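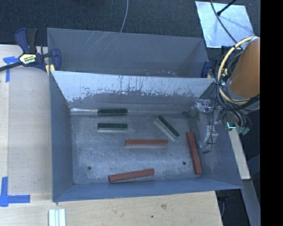

**Figure 4.** Blocks in a gray metal bin, green and reddish-brown.

### 4.2 Sorting errors and time of shift

Most missorts happened late. We had expected the opposite, new staff being slower in the morning, but the Drostmont logs don't show it. Of 1,087 returned parcels checked at the two depots (Orent and Drostmont), the share put in the wrong bay rose after 4 p.m. and stayed up until close. Same pattern at Orent, weaker.

Color labels helped some. Workers told us they read the color first and the bay number second, if at all. Green and brown tags were mixed up more than any other pair, mostly under the old lamps at the north end. Bodnár has argued that tag shape matters more than color; our data can't settle that, the tags were all the same shape.

Interviews (17 workers, both depots, June). Short, most under ten minutes, done on break. Recurring complaints: bays renumbered without notice, tags that fall off, the Plallov scanner beeping the same way for a good read and a bad one. One worker kept a hand-written list of the old bay numbers taped inside her locker and still used it.

Missing data. Nearly a month of late-shift sheets from Orent was never handed over, so the evening figures there lean on what was left. Major recoded the remaining sheets by hand and Bodnár checked a portion of them; disagreements were setled by going back to the parcel record. Parcels routed through Reddy are left out, diffrent tag system.

Rest breaks are taken up in section 5.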